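ホーム 活動報告 設備 お知らせ お問い合わせ

双腕セル「Guvby」整備状況報告(助成事業 中間報告)

2025年4月9日(水) 作成:Sixten Torvik(Leswood作業所 設備担当)
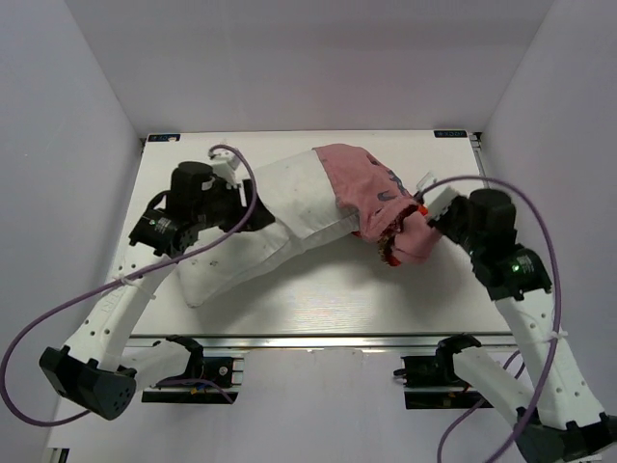 本報告は、助成対象である布製品取扱いセルGuvbyについて、据付け後の調整、日常の保守、修理の状況をまとめたものである。前回報告で課題に挙げた配線の取り回しは、全面的に見直した。紫色のケーブルは左右のアームとも、手先側から大きく輪を描かせて白い上腕リンクに沿わせ、リンクの途中を白い結束バンドで留めている。以前は根元近くでも固定していたが、手首を回したときにコネクタ側へ張力がかかるため、根元の固定は廃止した。輪の大きさは、アームを可動範囲の端まで動かして決めた。

1. 稼働の状況

期間中の把持動作の試行は489回である。このうち設備側の原因で中断したものが15回あった。内訳はケーブルの接触不良、手首モータの通信断、爪の緩みで、接触不良が最も多い。配線変更の後は、接触不良による中断は記録されていない。ただし変更後の試行は194回にとどまり、効果の判断にはまだ足りないと考えている。

試験に使う布は、古着を扱うRoblesから提供を受けた。白地と色地を縫い合わせたもの、文字柄のもの、縁のほつれたものなどが混じる。ほつれた糸は爪の付け根に絡みやすく、清掃の頻度を上げる理由になった。糸の除去は毎日の終業時に行い、ピンセットを使う。刃物は被覆を傷つけるおそれがあるため使わない。

2. 点検手順の変更

始業点検の順序を次のとおり改めた。

電源投入後、左右の手首モータの表示灯が緑に点灯していることを確認する。
結束バンドの位置にずれがないか、手で触れて確認する。
作業台の前縁にあるアルミレールの固定ねじを増し締めする。
無負荷で爪を開閉し、異音の有無を記録する。
原点復帰を行い、左右の手先位置の差を記録票に書く。

従来は原点復帰を最初に行っていた。レールの固定が緩んだまま原点を取ると、その日の記録がすべてずれる。2月に一度この事例があり、半日分の記録を破棄した。担当のNhi Chuの提案で順序を入れ替え、以後は全員が同じ記録票を使っている。

作業台の白い天板は、週末に中性洗剤を薄めた布で拭く。アルコールは艶にむらが出たため、使用をやめた。

3. 修理と部品交換

右アームの手首モータを1台交換した。症状は動作中の通信断で、再起動で復帰するものの、間隔が次第に短くなっていた。取り外して調べたところ、コネクタの端子が一本曲がっていた。端子の修正では再発したため、モータごと予備品に替えた。交換作業はAinhoa Quintanaが行い、原点の再設定を含めて二時間を要した。

爪の取付ねじは、緩み止め剤を塗布したうえで締め直した。左右とも同じ処置をした。その後の緩みは見つかっていない。

制御ソフトFlullowは更新を一度見送った。更新版では左右の動作開始にわずかな差が出る。布を両側から持つ作業では、この差で片側が引かれ、爪から布が抜けることがあった。Gion Brunnerが設定の変更で対応できるか調べている。結論が出るまでは現行版で運用する。

4. 未解決の事項

レール下の基板と配線の保護。左右とも黒い取付金具に載せてあるが、覆いがなく、糸くずが落ちる。樹脂製の覆いを試作中である。放熱への影響は未確認。

予備品の不足。手首モータの予備は残り1台となった。納期が長いため、今期の予算内で2台を追加発注したい。見積書は別添とする。

壁面の照り返し。囲いの内側が明るい色のため、白い布では輪郭が拾いにくい時間帯がある。照明の向きを変えて比較しているところで、現時点で追加費用は発生していない。

5. 今後の予定

8月末までに試行を累計1,000回とする。中断の記録は、原因別に同じ様式で続ける。結束バンドは月に一度、傷みの有無にかかわらず交換し、外したものは日付を付けて保管する。覆いの試作品は右側に先に取り付け、温度の記録を取ってから左側に進む。

人員については、Nayeli Pumaが点検作業に加わる。初めの二週間はChuが同席し、記録票の記入まで一通り行う。手順書の改訂版は、覆いの仕様が決まった段階で提出する。

予算の執行は計画の範囲内で、費目間の流用はない。部品の追加発注についてのみ、事前の承認をお願いしたい。

シェア 3 コメント 0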